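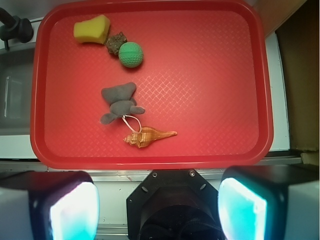
Rilora Tray Set - README and rules for collection

Version 4, updated in February
Maintained by Évan Millet and Concetta Greco

What is in this folder

The set has 501 episodes of a two-finger gripper working on small objects in a tray. Each episode has the wrist camera video, the joint positions, the finger opening and one short instruction in English. There is also a text file with the remarks of the operator, when the operator wrote any.

The rules below were first written for the people at our bench. We publish them together with the data so that a user can understand why an episode was kept or removed. If you collect new episodes to add to the set, please follow the same rules, also where they look too strict to you.

Folder layout

episodes/ - one folder for each episode, numbered from 000
splits/ - train and test lists
objects/ - object names, with weight and the date of last cleaning
rules/ - older versions of this text
CHANGES - what was removed and by whom

Rules for the tray

The tray lies flat on the counter and must not rock when you press on a corner. Check it by hand before every session. If it moves, stop and fix it, do not compensate with the arm.

Objects should not all have the same nature. A good layout mixes something soft, something hard and something that rolls. The sponge, the dimpled ball, the gray plush toy and the spiral seashell are a good mix, and the ball can stay near the other things. Two objects may touch. An object may not stand on the rim.

Leave one part of the tray free in every layout. The arm needs a place to put things down, and an instruction such as "move the shell to the right" has no meaning when the right side is full.

Loops and cords are allowed, but with care. The white cord at the plush toy can catch a finger, or it can pull a second object along. Write "cord" in the remarks for every episode where a cord is in the tray, also if nothing happened. Mohit Chaturvedi asked for this in version 2 and we found it very useful later for filtering.

Rules for names

Use the name which a visitor would use. Write "sponge", "green ball", "shell". Do not write the species of the shell or the maker of the toy. For objects that people name in different ways, take the word from objects/names.txt. The small brown rough piece is called "brown piece" there, because we had "rock", "pinecone" and "bark" for it in the same week and the discussion was long.

Colors are written only when they help to find the object.

Rules for the gripper and the camera

Finger pads are cleaned before the first episode and again after lunch. Use a cloth without alcohol. The brightness of the pads is set once at the start and it stays the same for the whole session.

Both fingers must be visible at the bottom of the camera view when the gripper is open. If one is missing, the camera mount has turned and the session must be calibrated again.

Closing force is limited to level 21 in the Dradix controller. This value is for the soft objects and we use it for the hard ones too. Please do not raise it for one difficult grasp. A failed grasp is an acceptable episode, with the label "fail".

Rules for safety

Hands stay out of the tray while the arm is enabled. To change the layout, disable the arm, wait for the tone, then reach in. This takes a few seconds each time and operators complain about it - the rule stays.

If the bench is near a sink, the water stays closed during the session and for the cleaning after it, carry the objects to another place. No cable crosses the basin.

One person operates, and a second person is close enough to reach the stop button. The second person does not use a phone.

When an episode is removed

We remove an episode if a hand enters the view, if the instruction names an object that is not in the tray, or if the video and the joint data differ in length. Satish Dubey did the last review and removed 175 episodes, most of them for the third reason. The recording script was corrected after that.

We do not remove episodes for being slow or ugly.

Known problems

Light from above makes a pale reflection on the red tray floor, and it can look like an object to a simple detector. We tried a mat but the ball behaved differently on it.

The test list has more soft objects than the train list. This will be corrected in version 5.

Weights for the two oldest objects come from a kitchen scale and are not exact.

Use and contact

Free for research and teaching. For other use, write to Pankaj Malhotra at Ravley. Corrections to the rules go to Concetta, with the episode number and one sentence about what is wrong.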